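Moving my mother's recipes out of the card box

My mother kept her recipes on index cards in a tin box that used to hold crackers. When she moved into the smaller apartment in Manbridge she gave the box to me and said I could do what I wanted with it, as long as I could still tell her how much baking powder goes in the corn cake when she called. She calls a lot.

There are 434 cards. I know the number because I numbered them in pencil on the back before I did anything else, after dropping the whole box on the kitchen floor the first week I had it. She filed them by a system of her own. Soups are under W for winter. Anything with eggs is under B for breakfast, including a fish pie we only ever ate at night. A card for laundry starch was filed with the sauces.

I started typing them up last April and I am still not done. I wanted to write down how I've been going about it, partly for my cousin, who has her own box to deal with.

First, the handwriting. My mother writes clearly, but a good part of the box isn't hers. Some of the cards came from her aunt, Albertina Falcão, who wrote in Portuguese, in a very small hand, and left out anything she thought was obvious. Her card for sweet rice says rice, milk, sugar, lemon, "the usual way." It gives no amounts at all. I asked Gonçalo Sequeira, who grew up two doors down from her in Arruda, and he said the usual way was to stand there until it was done and not answer the door. I ended up making it five times and writing down the one that tasted right. I kept her wording at the top of the typed page and put mine under it.

That became the rule for everything else. The card gets typed exactly as written, mistakes included. Any notes of mine go below, with my initials. I had been fixing things as I went along, and then I found I couldn't remember whether the half cup of oil in the carrot cake was my mother's number or my correction. I had to go back to the card, and the card had an oil stain on that exact line. We settled on half a cup.

Second, what to type them into. I tried a recipe app and gave up on it. It wanted a cooking time and a number of servings before it would save anything, and most of these cards have neither. "Feeds everyone" does not fit in a number box. I went back to plain text files, one per card, with the card number in front of the name. They open on anything and I can search them. I print the ones we use and put them in a binder with plastic sleeves. The binder lives in the kitchen and the tin box now lives on a shelf in the closet, away from steam.

Third, old appliances. Many of the cards assume things I don't own. My mother's first oven had a dial with no temperatures on it, only the numbers one to eight, and a lot of her baking cards say "oven at 6." I baked plain biscuits at a few different settings until they matched what she remembered, and decided that her 6 is my 400. It has worked for the breads. It does not work for the meringues, so either the dial was off at the low end or she turned it down partway and forgot to write it.

Then there is the batch from the years when everybody got a microwave and wanted to cook whole dinners in it. She went to an evening class for this. The cards from the class are typed and all have the same heading, and she wrote her opinion on each one in red pen. Most of the opinions are "no."

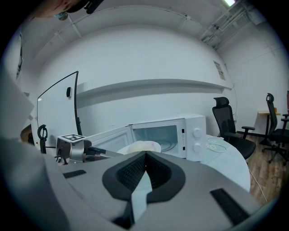 A white microwave with the door open. Check your wattage before you trust an old card.

The class cards give times in minutes and say "high," and that is all the information you get. Some of them come out right at full power and some turn to rubber. I now start at a little more than half the time on the card and check from there. The two she marked "yes" were a lemon curd and a potato dish with onions. The lemon curd is very good and I make it more than anything else from that set. Stir it every 30 seconds and stop while it still looks a bit thin. It sets up in the jar.

The cards I've had the most trouble with are the ones that name a person and nothing else. One says "Ettore Rizzi's beans" and has a list of ingredients and no method. My mother worked with him in Ernport before I was born and doesn't remember ever making them. I've cooked them like any other pot of beans and they are fine. I've left the method section blank in the file.

I have the last part of the box still to go, mostly desserts and whatever she had filed under M, which so far seems to be miscellaneous and also her friend Mwanaisha's coconut bread. If anyone reading this took the same kind of microwave class and still has the handouts, I'm missing the second page of the rice pudding. The first page ends at "cover loosely and."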